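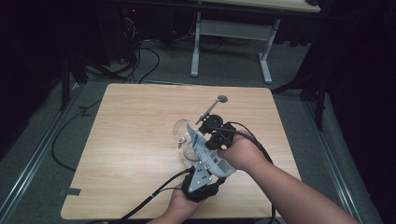

Riremeck: Writing a Handling Protocol for Recorded Demonstrations
Student project report, Gorkside
25 April 2025

1. Background

Our project group started in September with a simple question: what rules should a person follow when they record hand demonstrations for a robot to learn from? We had 242 older recordings from a previous group and no written rules to go with them. Some started with the object already in the hand. Others ended before it was put down. We could not tell which differences were on purpose.

The aim of Riremeck was to write a protocol short enough to read before a session and strict enough that two people following it would produce comparable recordings.

2. The rules

Version 2 of the protocol has these rules:

Check cable slack before the first take. Cables must not pull on the wrist when the arm is fully extended.
Clear the table of anything not named on the task card.
Start and end each take with the gripper open and still.
Do not talk the operator through a take. Stop it and start again.
Mark a failed take as failed. Do not delete it.
Take a break after 30 minutes of recording.

The rule on failed takes caused the most discussion. Half the group wanted a clean set. We kept it because the log should match what was done in the session.

3. Thin and flexible objects

Rigid objects gave us little trouble when writing the rules. Packets and labels were harder. A sachet can fold or twist between the fingertips, and the first draft did not say whether that counts as an error. The current text says a fold is acceptable if the grip holds and the packet is not torn. Printed text does not need to face the camera unless the task card asks for it.
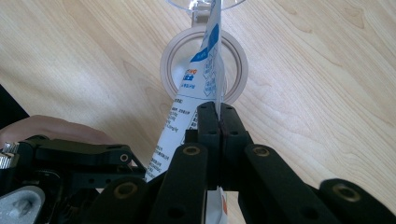

Swati disagreed with that wording at the review — a fold should be written down every time, even when the take is accepted, or the next group will have the same problem we had. We added a notes column to the Nemix log sheet for this.

4. Results and open points

With the new rules we logged 331 takes. Start and end positions are now easy to check. The notes column is filled in unevenly, and we have not settled how much detail it needs. Rules for two-handed tasks are still in draft.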